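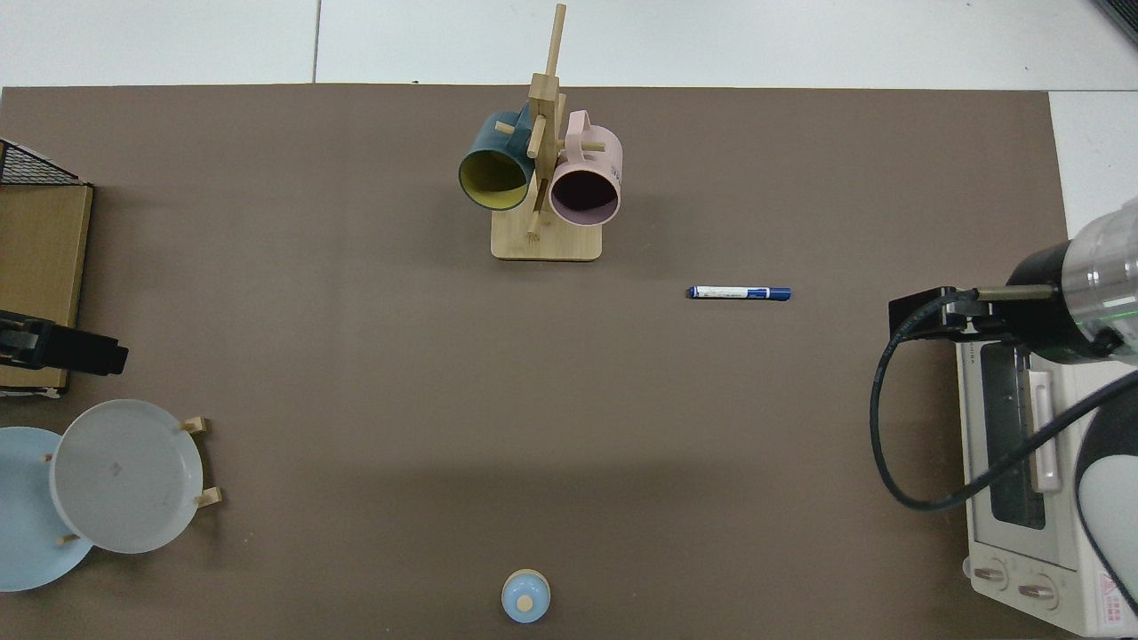 Naomi Odera wrote to me in September asking whether a mug tree would stay upright if she only ever used one side of it, as her kitchen has a wall on the other and she can't get her hand round the back. She'd had one before that went over every time she took the wrong mug off first.

A very fair thing to ask, and I've had the same sort of trouble myself, so I'll answer it properly here with everything else about the Bindura mug tree.

Share this 42

So, the Bindura. It's a light wooden mug tree, a tall straight post on a rectangular base with rounded corners, and short pegs coming off the post to hang your mugs on. I've been selling kitchen bits for a good while now and this is the one I took home for myself (I did pay for it, before my partner asks again). I like it because it's plain. No carved hearts, no little bird on top, no words telling you it's time for coffee. You put it on the side, you hang your mugs on it and you get a shelf of your cupboard back!

Back to Naomi's question. Yes, you can load one side only, within reason. With two ordinary mugs on the same side mine stands perfectly happily. With big soup mugs I wouldn't do it, and I'd say the same about any mug tree, whoever makes it. Put your heaviest on the lower pegs, and if you have a matching pair then hang them opposite each other. The base does a lot of the work and it's wider than the one on the old Fumeck tree we used to stock, which had a round foot and a bit of a wobble that I never got on with. We stopped selling those and I can't say I miss them.

What fits on it

Most mugs with a handle you can get two fingers through. I've tried it with all sorts from our own shelves:

Tanui straight-sided mugs - fine, and they come off easily with one hand
Cilach coloured mugs - fine, though the handle is a bit snug, so give it a wiggle
Espresso cups - they go on, but they look lost and they swing about
My big camping mug - went on, looked ridiculous, came off again

Mugs with a very small pinched handle, the sort with room for one finger, are the only ones I'd warn you about. They do go over the peg but you end up using two hands to get them down and that's a nuisance first thing in the morning when you can't see straight. If you're unsure, measure the gap inside the handle and send it to me and I'll go and try it against the one in my kitchen. I really will, I do it most weeks.

People ask whether mugs should hang with the opening down or out to the side. They'll find their own angle depending on where the handle sits and how heavy the bottom of the mug is, and one will point at the floor while the next one leans out sideways. It doesn't matter a bit. I rather like it, especially with mugs that are a different colour inside, as you get to see the inside colour too. A dark teal one with a yellow inside looks lovely hung next to something pale and pink, and I'd never have put those together in a cupboard.

Where to put it

Somewhere flat, and not right at the edge of the worktop. Allow some elbow room on both sides for the mugs to stick out, more than you'd think from looking at the base. Mine used to live next to the toaster oven and I moved it along, mainly so I could open the oven door without thinking about what was behind my elbow. If your worktop is shiny and the tree slides when you pull a mug off, pop a mat under it. Any mat will do.

Do check the height if you have wall cupboards. It's the post that catches people out, as you need a bit of clear space above it to lift it out for wiping underneath. Faraji Bakilana sent his back for exactly that reason, very politely, and swapped it for a row of hooks. No hard feelings at all, and his hooks look great.

Looking after it

Wipe it with a damp cloth and dry it straight after. Please don't put it in the dishwasher or leave it standing in the sink. Try to hang your mugs up dry as well - a drip now and then won't hurt, but if you use it as a draining rack every night the wood will go dark under the mugs. Mine has one mark on the base from a tea spill in the first week and I've decided I don't mind it. A tiny bit of food-safe oil rubbed in a couple of times a year keeps it looking nice, and you only need enough to dampen the corner of a cloth. Leave it overnight before you hang anything back up.

If the post ever feels loose, twist it gently clockwise until it's snug. Don't force it. If it still moves, email me with your order number and we'll sort out another.

Ordering

The code is 1419, in case you're ordering by phone or adding it to a bigger parcel. It comes in two parts, post and base, and the pegs are already in. You don't need any tools. We pack it in paper and card, and delivery normally takes 4 working days, a bit longer to the islands. We've sent out about 2000 of them now, which still makes me very happy when I think I nearly didn't order the first box!

Mugs are sold separately, and I'm afraid the Cilach teal is out of stock until the next delivery comes in. Leave your email on the mug page and I'll write to you when it's back.

4 comments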